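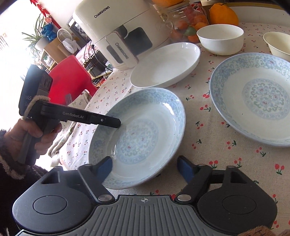 Jade Bunting sets a table the way other people argue with a parking ticket. She starts, stops, takes a plate away, puts it back an inch to the left, and then asks whether you'd mind not leaning on that.

I had come to talk about everyday china, a subject on which she has been writing a newsletter called Lotden for longer than she cares to say. It has 396 subscribers. "Two of them are my sister," she says. "She forgot her password."

The question I wanted answered was a simple one. Why do people own nice plates and eat off the other ones?

"Fear," says Bunting. "And cupboards. The nice ones go on the high shelf, so you need a chair, and by the time you've found a chair the toast is cold."

Her own rule is that nothing blue and white goes above shoulder height. She is fond of the scrolling kind of pattern, with flowers running around the rim and a medallion in the middle, and she will not hear a word against putting it on a busy tablecloth. Cherries, for instance. I said I'd been brought up to believe that a patterned plate wanted a plain cloth.

"By whom?" she asks, and waits for a name.

Cherries are fine, it seems, as long as the cloth is cream and the cherries are small. Big cherries fight with the plate. Small ones mind their own business. Plain white dishes go in between, to give the eye somewhere to sit down – she owns an oval one that she puts out even when there is nothing to serve in it.

Gareth Bloxham, who shares the house in Wulcombe and does most of the cooking, takes a different view of the oval dish. "It's in the way," he says. "I've moved it 3 times since breakfast."

Bloxham is the reason there is an air fryer in the discussion at all. Bunting held out against one until last April. She now concedes that a white one can live at the back of a table without ruining anybody's supper, provided there is fruit near it. She believes fruit improves most appliances. A big yellow citrus will do, or a glass jar of fruit candies in orange and green, though the jar has a way of emptying itself when Bloxham is on the phone.

"I do potatoes at 200," he says, changing the subject. "Shake them halfway. She writes about the plate, I write nothing, and people ask her for the recipe."

I asked what she pays. Most of her china comes from the Saturday sale at Roresmont, where she will go up to 70 dollars for a set and then walk around the parking lot until she feels better about it. She doesn't mind an odd plate. She minds a chip on the side you drink or eat from, and she runs a thumb around every rim before she opens her purse.

A reader once wrote in to say that mixing old plates with plain white bowls looked as if you had run out of one or the other. Bunting printed the letter in full.

"I had run out," she says. "I had six people coming and four bowls that matched. What was I going to do, send two of them home?"

Bloxham wants it noted that he offered to eat standing up.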